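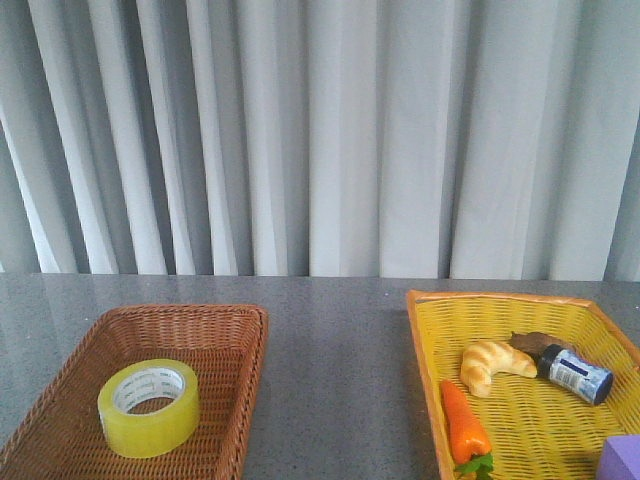

Two-basket tasks: does the reset rule do anything?

tillia_bench
We run a tabletop pick-and-place station, two baskets, toy food plus some household bits, policy moves one item across and we score it. The new house rules say every run has to start from a written reset card: which item is in which basket, which way up, which way it points. Cyprian Zalewska wrote them and I'm told they're not up for debate until January. So I'm debating them here.

My complaint is the time. A person can throw five things in a basket in 2 seconds. Setting them to a card takes far longer, and we have 700 runs to get through. Has anyone seen a number that shows this matters?

gripfail80
No, and I've looked. Everybody cites everybody else.

Gebretsadik
It matters for the awkward items. A roll of packing tape flat on its side is one problem. Stand the same roll on its rim and it's a different problem, and it may not stay put. If your operator drops it in however it lands, your success rate is partly a measure of the operator's mood.

gripfail80
Or you randomize properly and the mood washes out. A fixed card gives you a tidy score for one layout. I don't trust a policy that has only ever met a carrot pointing at the back of the basket.

Gebretsadik
People don't randomize, though. They think they do. Ask three operators to scatter toys in a basket and you'll get three habits. Have the card generated from a seed and you get your variety and a record of it too.

tillia_bench
That part I could live with. Ours are typed by hand, 33 of them, and we cycle through.

mostly_lurking
33 cards over 700 runs is a memorization test with extra paperwork.

Clodeo
Writing as someone who has had to audit these logs: I care less about the layout than about the containers. Half the reports I read say "basket" and stop there. A brown wicker one with low sides and a yellow plastic one full of little holes are not interchangeable. Fingers can catch in the holes. Weave looks busy to a depth camera. If the rule doesn't make you name the container, the rule was written by someone who doesn't run the station.

gripfail80
Do you have data on the depth camera thing, or is that also a feeling?

Clodeo
A feeling, from one site. Fair enough.

Gebretsadik
Ours says container type, color, and which side of the table. It doesn't say how much of the basket has to be in view, and that has bitten us more than anything else. If the tape roll is scored as "placed" by someone looking at a camera feed, and the near end of the basket is out of view, what exactly are they scoring?

tillia_bench
The rule says the scorer "shall confirm visually." It doesn't say from where.

mostly_lurking
So walk over and look in the basket.

tillia_bench
At 80 runs a shift, they won't. I'd bet money on it.

Vemudon
Unpopular view, but the plain backdrop rule is the one I'd drop first. We were made to hang a gray curtain behind everything and call that a controlled background. Pleats move when someone walks past, and the light on the folds changes through the afternoon. By 4 p.m. I have a different curtain. I'd take a painted board.

Gebretsadik
Agree on the board. Disagree on dropping the rule. Before the curtain we had people's coats back there.

gripfail80
I'd still like one lab to run it both ways, carded and uncarded, same policy, same items, and publish the gap. Until then it's a preference with a document number.

tillia_bench
I'll ask for a week to try it. Expecting a no. If I get it I'll post the raw sheet, failures included.

Last updated: January

Contact the moderators | Copyright remains with individual posters | Back to top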